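Inicio · Reseñas · Taller · Contacto

Tiempo de lectura: 2 min

Pintura para metal Celtier: mi opinión después del invierno

La compré en diciembre, en la ferretería de Trestach, porque tenía la barandilla del patio hecha una pena. Pagué 20 euros por el bote pequeño (¡y cunde muchísimo!). Le di tres manos con brocha, lijando un poquito entre una y otra, y el acabado quedó precioso, satinado y sin chorretones. 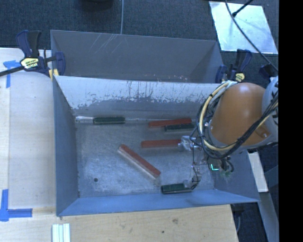
Pintura gastada y arañazos en metal gris.

Lo que menos me gusta es el olor, fuertísimo, y que la tapa se queda pegada en cuanto te descuidas. También me costó acertar con el tono: el gris de la carta es bastante más claro que el del bote. Aun así, en la barandilla no me ha saltado ni un trocito, y eso que los niños la usan de portería. Para la verja voy a pedir otro bote, esta vez en verde.

Usamos cookies para mejorar tu visita. Aceptar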